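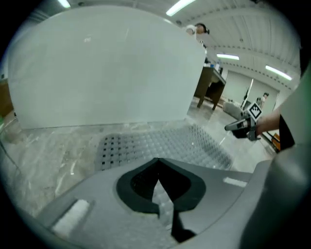 The Great Mat Debate, or How I Spent My Week Off

21 April 2021
By the Vincze Street Blogger

Filed under: Home Stuff, Small Obsessions

Search this blog Go

I have opinions about mats now. I did not have any in September, when we moved to Oltport and I got the big table with the gray-and-white marbled top that I'd wanted forever. I love that table. I also put a scratch in it within 15 days by dragging a flower pot across it (my own fault, I was on the phone), and ever since then I've been the person who slides something under your mug while you're still holding it.

So, textured mats. The gray kind with the little raised square bumps and the dark square holes in between, like a waffle that went to design school. I first ran into one at a friend's place in Fidville and spent most of lunch poking at it. She thought I was nuts, but she also told me where she got hers, so who's the real winner?

I ordered mine from a shop in Floltmont. It cost 41 dollars with shipping, which I know, I know. My old one was a cork thing that shed crumbs into everything, including once a bowl of soup. The gray one looks so good on marbling! I was worried it would be gray on gray on gray and a bit dentist's office, but the texture saves it. I like it laid down diagonally too, even though it makes my sister itch.

Cleaning it is the annoying part. Rice gets in the holes. Glitter gets in the holes and then you own glitter for life. I tried a sponge (useless), then a vacuum attachment (loud, also useless), and finally an old toothbrush with dish soap in the sink, then a good shake over the tub. It takes me 7 minutes if I don't stop to look at my phone. I let it dry standing up against the wall overnight.

The other thing I'd say is measure first. I bought a small one because I figured I only needed a work spot in the middle, and now I want a second for the end where the plants live. The really long runner in the same style is 115 dollars and I am not doing that – at least until my birthday.

Next up is the brown wooden table, the one that collects bottles and containers no matter how often I clear it. I think it wants a tray. Maybe two trays? If you have a tray you love, leave me a comment, and please tell me if it's a pain to wash.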